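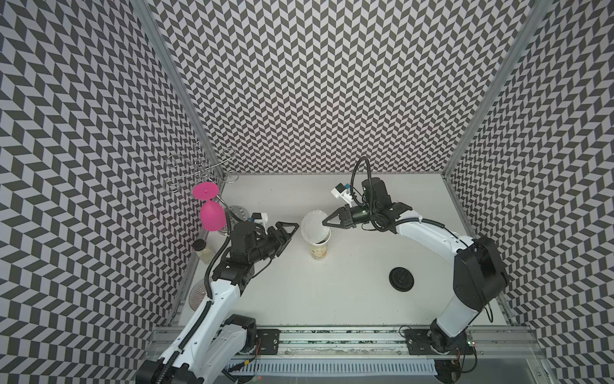 3.2 Cell layout and upkeep

6 min read

Figure 4. The Drasach cell during the paper cup task. Overview from the fixed camera and views from the wrist cameras.

Both arms of the Drasach cell are carried on a single aluminum rail along the front edge of the table. Mounting them on one rail keeps the distance between the bases constant when the table is leveled. The side and back walls are papered in a black-and-white chevron pattern, which gives the fixed camera dense corners for checking its own pose. The check runs at the start of each session. If the reprojection error is above 2 pixels, the camera is recalibrated before any episode is recorded.
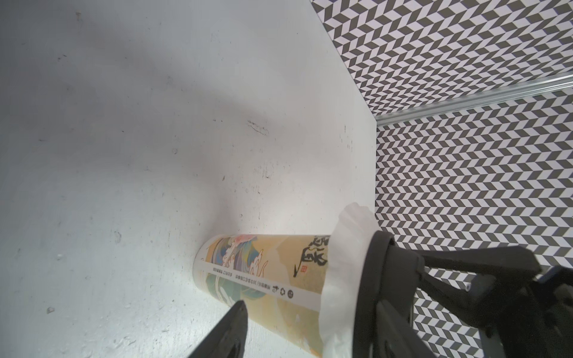 Finger alignment is checked separately. The operator closes each gripper on a gauge block and compares the reported opening with the block width. A gripper that disagrees is re-zeroed in Hurkix, the control package used throughout this work, and the fingertip screws are tightened by hand. Paper cups are a strict test of this step. A zero offset that goes unnoticed on a rigid glass will crush a cup wall. Over 228 episodes, the right gripper was re-zeroed 8 times and the left gripper 2 times.
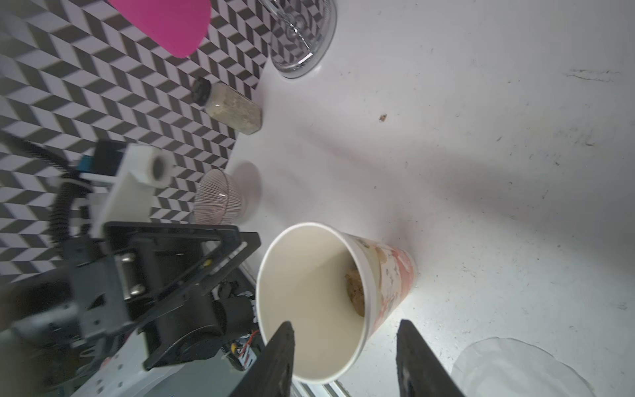 According to Leite, the re-zeroing interval matters less than the condition of the wrist cable, and a stiff conduit can pull a finger off its zero within a single session. We did not measure cable stiffness. The conduits were rerouted once, in February, and we treat the episodes before and after that change as one set.

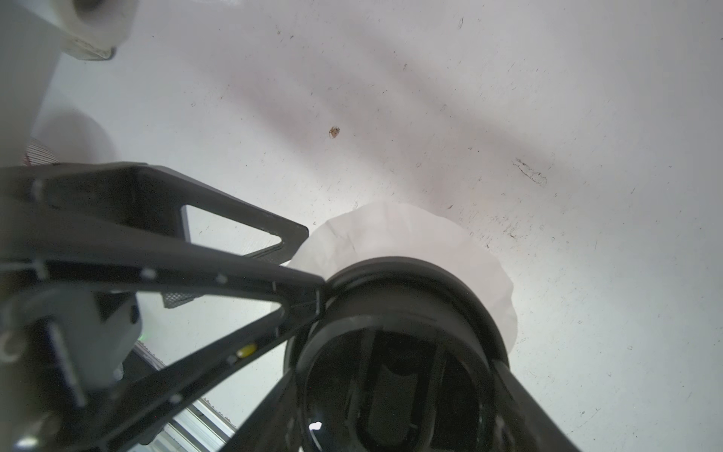 The tabletop is wiped between blocks of episodes and not between single trials, so crumbs, fibers and scuff marks remain in the wrist camera data. The Mivesmont segmentation baseline labels some of these marks as objects. We kept the affected episodes and masked the false detections by area. Wrist lenses are cleaned with a dry cloth when the cell is powered down, and the camera mounts are then checked for play.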